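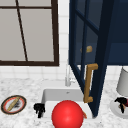 So how do you work out how much heat a house loses through its windows?

You multiply three things together: the area of the glass, the U-value of the window, and the difference in temperature between inside and outside. The answer comes out in watts, and it tells you how hard the heating has to work just to stand still.

I know some of you saw the word "formula" in the course outline and went pale, but this one is as friendly as they come. Area in square meters, temperature difference in degrees Celsius, and the U-value you look up in the table at the back of your course pack. Say we have 2 square meters of window, a U-value of 5, and a 20 degree difference on a February night. Two times five times twenty is 200 watts. Swap in a window with a U-value of 2.5 and you're down to 100 watts. Same wall, same weather, half the loss!

A low U-value is good, a high one is bad. I say this every year and every year half the class gets it backwards on the first worksheet (Edem, you asked me to remind everyone, so I'm reminding everyone). If it helps, think of U as how eager the window is to give your heat away.

Where the heat goes

Conduction is heat moving through the stuff itself, the glass and the frame. Metal frames are terrible for this unless there's a break in them, and wood does much better. Then there's convection, which is air moving around. Warm room air touches the cold glass, cools off, sinks, and slides across the floor to your ankles. People swear they have a leak when all they have is a cold pane. And there's radiation, the one everybody forgets. Your body gives off heat toward cold surfaces, so you can sit in a perfectly warm room next to a big window and still want a sweater.

On top of those you get real leaks, where outside air comes in around the sash. The U-value doesn't cover leaks at all! Please write that down, I'll be asking about it.
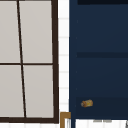 Which brings me to the frame question that Kwaku Lamptey raised last time and I answered badly. He wanted to know if we should use the U-value of the glass or of the whole window. Use the whole window whenever you have it. The number for the middle of the glass is nearly always prettier, and sellers love to print it in big type. With a small window the frame is a large share of the total area, so the gap between the two numbers can be pretty serious.

Curtains, since I always get asked. A heavy curtain helps if it fits close at the sides and reaches the sill or the floor. One that hangs over a radiator is a different story – you've built a nice little chimney that sends warm air straight up behind the cloth and onto the glass.

For next time

Pick one room at home. Measure every window in it, frame included, and write down what it's made of and if it's single or double glazed. Work out the loss for a 20 degree difference. Then hold the back of your hand near the edges and note any spot where you feel air moving.

Iddrisu Mahama has the spare tape measures if you need to borrow one. Worksheets can go in the tray outside my door or come by email, either is fine, but please put your name on them this time.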